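Kitchen worktop

A kitchen worktop (also called a counter or countertop) is the flat working surface of a kitchen, set at standing height and usually backed by a wall or splashback. Nearly everything in a kitchen passes over it at some point, and it is a wonderfully revealing part of any home!

Surfaces and splashbacks

White worktops with soft grey veining have been popular for decades, whether in real marble or in one of the many materials patterned to look like it. They go happily with pale wood – bamboo above all – and with small mosaic tiles in greens and greys, which hide splashes far better than plain white ones do.

What is kept on it

The toaster, the cereal and the utensil holder are the old regulars. Lidded jars and canisters keep dry food within reach, and a tea towel is seldom far away. Boards and small wooden drawer units give a second layer to work on, and in family kitchens toy food tends to turn up next to the real thing. Fittings such as taps may also be found lying on the worktop, away from any sink.

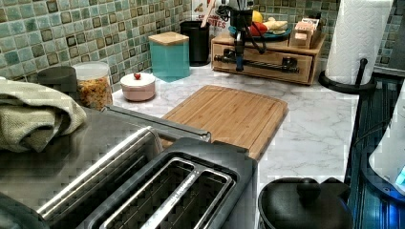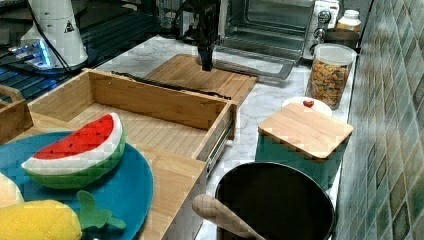
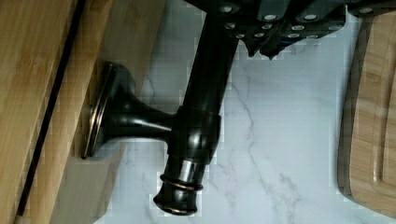
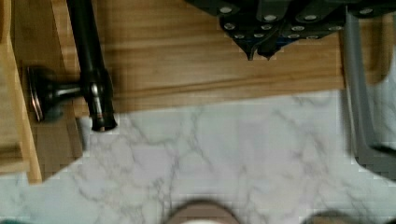
Parts of one kitchen, with white marble-patterned surfaces and wooden pieces.

Arrangement

The domestic writer Mavis Lyons, in her lively handbook The Kamine Kitchen, divided the worktop into "standing" and "passing" ground. Standing ground, along the splashback, belongs to things that stay put. Passing ground is the front strip, kept free for chopping and rolling out. Her readers took to the idea with real delight, and 679 of them wrote in with sketches of their own kitchens.

Care

Marble marks easily if lemon juice or vinegar is left on it, so spills should be wiped up quickly. Bamboo boards like a quick wash, a thorough dry and a little oil now and then.

See also: Breadboard; Canister; Splashback; Tea towel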